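Wundstead Coin Fair and a Morning at the Rustad Mint
2025-05-16

The Wundstead fair is held in the old corn hall, two streets from the station. Doors open at 9 and there was already a line down the side of the building when I got there. Admission is free if you print the slip from the fair's page, otherwise you pay at the desk.

I had signed up for the tour at Rustad, the private mint on the edge of town, which runs only on the first day of the fair. A minibus leaves from behind the hall. It takes a small group and you have to leave bags and loose change in a locker at the gate. They weigh you nothing and search you very little, but you do walk through a detector on the way out, and anyone with a forgotten coin in a back pocket gets to empty everything onto a tray.

Rustad strikes medals, tokens and commemorative rounds. It does not make circulating money. The tour starts in the die room, where the finished dies are polished by hand under a lamp. Our guide passed around a retired one with a crack running from the rim to the middle of the design. She said a proof die is pulled well before it gets that far, and that the frosted parts of the design are the first to show wear.

From there you go to the blanks. These arrive already cut, and are rimmed, cleaned and burnished on site. The silver ones are moved in padded trays and handled only at the edge. We watched through glass while one operator set a blank, closed the guard, struck it, took it out with gloved fingers and looked at both sides under a loupe. Each proof gets more than one strike. The press is quieter than I expected. You feel it in the floor more than you hear it.

The piece on the press was the Irnadari medal, a silver proof with a heron on one side and a river map on the other. The edition is 3721 pieces. The guide was asked why such an odd number and said the client had picked it and she had no idea. It goes on sale in June, in a capsule inside a blue box, with a numbered card.

The last stop is packing. Every capsule is checked for lint before it is closed, and rejected pieces go back to be melted. There is a small shop by the gate. I bought a copper trial strike of the heron side, which comes in a plain paper envelope.

Back at the hall I had the afternoon for the dealers. The ground floor is mostly modern sets and bullion, and the upper floor has world coins, tokens and books. Prices on recent proof sets were soft. Several dealers had sets with the box but no certificate, marked down a good deal, and these were selling. I passed on a toned dollar at 400 because the color looked wrong near the rim, and the dealer would not move on the price.

Wotesico had the largest stand, selling albums, flips and capsules. They have a new storage tray with felt wells that takes capsules in mixed sizes. I bought one for 92, which is more than I meant to spend on a tray. The fit is good, although the lid is tight and needs two hands.

Lunch was sandwiches in the side room. Go early, the choice was thin by one. The talk on grading silver proofs was full, and people stood along the back wall – worth getting a seat ten minutes ahead if you want to see the slides. The speaker spent most of his time on hairlines and how to tilt a coin under a single lamp to find them.

The fair runs through Sunday. Parking behind the hall is for dealers only.
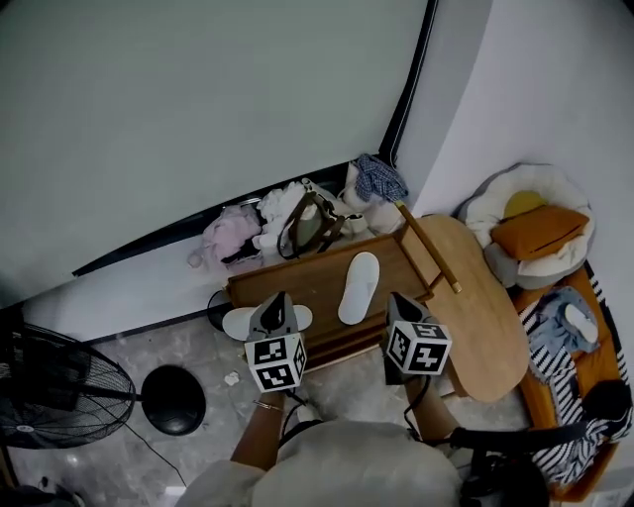
Torquil Mowat: I did the Rustad tour last year and we weren't allowed to handle a die at all, so that's an improvement. Does the Irnadari card carry the same number as the edge of the medal, or is only the card numbered? I've been caught by that before with a different mint, and it makes a difference when you come to sell.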